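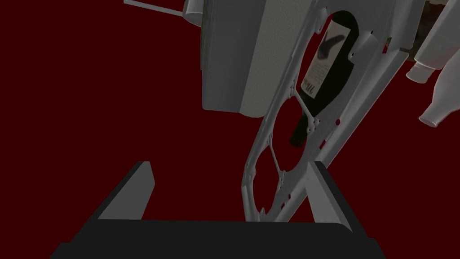

October 4, 2018
By Vija Navickas, Dravthorpe Telephone Help

Dravthorpe residents can now ask for computer help in their first language

Older residents of Dravthorpe and Bundberg who have difficulties with a computer, a tablet or a mobile phone can from this week call one number and speak with a helper in their own language. The new service is called Carard. It is operated by Dravthorpe Telephone Help with a grant from the Jabłońska Fund, and it costs to the caller nothing more than a local call.

The service starts with six languages: English, Polish, Lithuanian, Thai, Vietnamese and Italian. Greek will be added in December, when our new Greek-speaking helper has completed her training.

Carard was prepared during 14 months. In the first part of this work we sent a questionnaire to older people in both towns, and 235 of them returned it. Of these, 196 told us that they have a device at home which they do not use as much as they would like. Many wrote to us long answers in the space at the back, and a number of people attached a second sheet. The most common difficulties were forgotten passwords, messages which ask for an update, and video calls with family overseas. Quite a few persons were also worried about letters and calls which pretend to come from a bank.

We had expected that people would ask for more classes. Both towns have good classes already, at the library and in the church halls, and the people who attend them are pleased. But the trouble with a tablet usually comes in the evening at home, when the class is over, and the son or daughter who set up the device is at work or lives in another state. A person who learned English at the age of 40 may speak it very well at the shops and still not know what is meant by "sync" or "your session has expired".

"My mother kept a notebook beside the computer, with each step written in Thai," said Thongchai Saengthong, who is coordinating the helpers. "When the screen changed after an update, the notebook was no longer correct and she stopped sending emails for almost a year. She did not want to trouble me with it. I think she would have called a stranger, if the stranger could speak Thai."
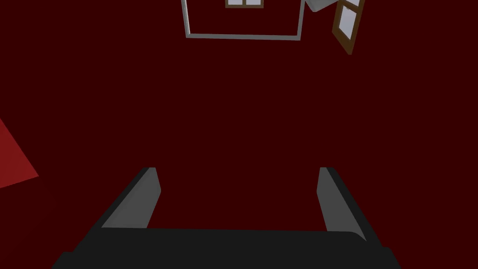

A computer-rendered gripper on a dark maroon-red surface.

How the calls work

A caller hears first a short greeting in all six languages and presses the number for the language he or she prefers. If the helper for this language is busy, the caller may leave a name and a telephone number, and we will call back on the same day until 8 pm. Calls are not limited to a certain number of minutes. During our trial the longest call took one hour and 50 minutes, and it was about moving photographs from an old telephone to a new one.

The helper does not take control of the caller's device. We discussed this point for a long time, as remote control would make some calls much shorter. In the end we decided against it. Many older residents have been warned by their family and by the police never to let a person on the telephone into their computer, and we do not wish to teach them a different habit. The helper asks what is written on the screen, and explains the next step in words. The helper will never ask for a password, a bank card number or a Medicare number. If somebody asks for these things and says that he is from Carard, please hang up and call us on the number at the end of this release.

Printed instructions can be sent by post after the call. At this moment we have 31 instruction sheets, in large print, and each one is available in all six languages. They can be collected also from the front desk of the Dravthorpe library, and from the Bundberg Senior Citizens Rooms on market mornings.

The helpers

There are nine helpers, all of them employed part-time and paid from the grant. Each has completed 2 weeks of training, which included technical questions but also a good deal of listening practice – for example how to find out what a caller sees when the caller uses the word "thing" for the icon, the button and the whole tablet. Four of the helpers are themselves over 60 years old.

The Jabłońska Fund has agreed to support the service until the end of the next financial year. With this amount we expect to answer more than 1,000 calls. We will publish a short report in the middle of the grant period, with the number of calls in each language and the subjects which were asked most often, without any names.
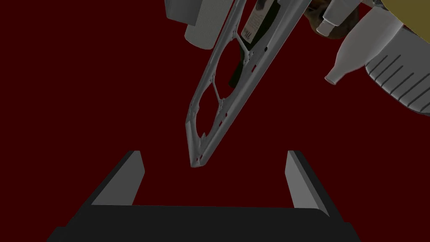

Information evenings

Two information evenings will be held this month, one in each town. The helpers will be present and visitors may try a call from a telephone in the hall. Tea, coffee and cake are provided. Visitors are welcome to bring their own device, but we ask for understanding that there will be no time for repairs. The halls in both towns have a ramp, and in Bundberg the parking behind the building is free after 5 pm.

Family members are invited as well. We would be glad if sons, daughters and grandchildren would write the Carard number on a piece of paper and put it next to the computer, or store it in the contacts of the telephone.

Organisations which would like to receive a talk in one of the six languages can write to Thongchai Saengthong at the office. Talks take 40 minutes and there is no fee within the two council areas.

Opening hours

Carard is open on weekdays from 10 am to 8 pm and is closed on public holidays. The Lithuanian and Italian lines open at 1 pm.

Media contact

Vija Navickas, Dravthorpe Telephone Help. Interviews can be given in English and Lithuanian. The telephone number for callers and the dates of the information evenings are printed on the yellow Carard card, which is available at the library, at the chemist and at our office in Dravthorpe.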